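Crédence (cuisine)

La crédence est le revêtement mural posé entre le plan de travail et les éléments hauts d'une cuisine. Elle protège le mur des projections d'eau et de graisse et couvre le joint arrière du plan. Le mot désignait d'abord un meuble, buffet ou desserte, sur lequel on présentait la vaisselle ; il s'emploie encore dans ce sens chez les antiquaires et, dans les églises, pour la petite table placée près de l'autel.

Dimensions

La hauteur courante est de 60 cm. Derrière la plaque de cuisson, le revêtement monte souvent jusqu'à la hotte. Dans les cuisines sans meubles hauts, on se contente parfois d'un simple relevé, de la même matière que le plan.

Matériaux

On emploie le carreau de céramique, le verre trempé, l'inox, la pierre et le stratifié. Le verre et l'inox se posent en grands panneaux, avec peu de joints, mais les découpes pour les prises doivent être prévues avant la commande. Le carreau se remplace à l'unité. Le catalogue du fabricant Skener compte 163 références murales, dont 25 en format brique.

Pose et appareillage

Les carreaux rectangulaires se posent à joints alignés, à joints décalés ou en chevrons. La pose décalée reprend l'appareil de la maçonnerie, où chaque rang chevauche le précédent.

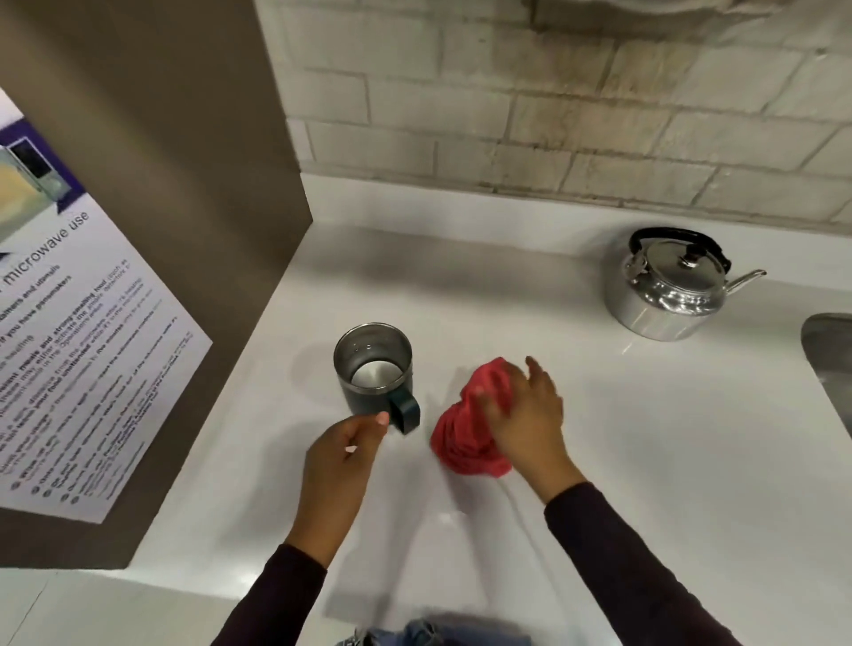
L'entretien dépend surtout de la porosité du support. Un carreau émaillé se lave à l'eau additionnée d'un détergent doux, tandis que la pierre calcaire craint le vinaigre et les détartrants. Les teintes claires, fréquentes au-dessus des plans blancs, laissent voir les taches : sur un motif de briques crème, une légère trace brunâtre peut s'étendre à plusieurs éléments. Les joints de ciment s'encrassent plus vite que les carreaux et peuvent être traités avec un hydrofuge.

Voir aussi

Plan de travail
Faïence murale
Hotte de cuisine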